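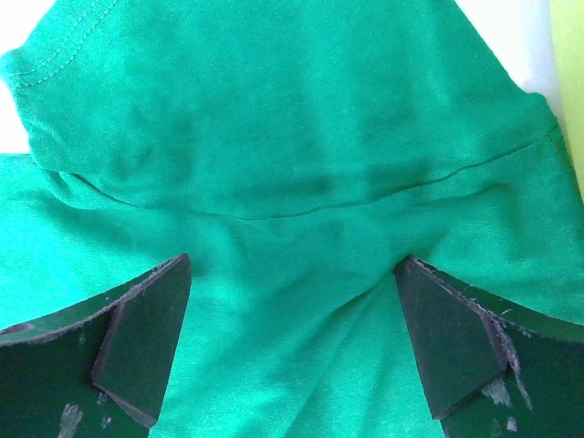
January 17, 2024. Edit room, Flirdale short.

Picked up at reel 2, where we left it. Ha-rang Won had already pulled the selects from the Skerport harbor day and labeled them in a system only Ha-rang understands. I have now learned it. "Maybe B" is better than "Yes A." Do not ask.

Bad news first. The dialogue on the ferry ramp drifts. It starts in sync and by the end of the take the skipper is answering questions before they get asked, and he comes off as a much smarter man than we wrote. Tried conforming the sound again from the original cards, same drift. Suspect the recorder was set to the wrong frame rate after the battery swap, but the sound report for that card says "fine" and nothing else. Slipped it by hand, line by line. Took until lunch. Holds up if you don't watch his mouth on "mackerel."

Azevedo called about the running time. The Ponov festival cap includes credits, which we had all read as not including credits. So two minutes have to go. Candidates:

The long walk past the net sheds. Beautiful, does nothing. My favorite shot in the film, so it's probably the one.
Second half of the kitchen argument. They agree with each other for a good while before anyone leaves.
The gulls. Azevedo loves the gulls. Leave for last.

Tried the walk at half length. Plays like a mistake. Either all of it or none. Took it out, saved as a separate cut, and have been sulking since.

Temp music is still the accordion piece from November. We can't afford it. Publisher wants 400 for festival use only and more if anyone ever enjoys it anywhere else. Ha-rang has a cousin with an accordion – noted, not encouraged.

Drive housekeeping: project backed up to the gray drive and the one with the cracked case. Clip 3013 shows offline on the edit machine but opens on the laptop. Relinked it, went offline again after restart. Copied it under a new name and it behaves now. No idea why.

Next: trim the kitchen, recheck ramp sync on the good speakers, call Azevedo back re gulls.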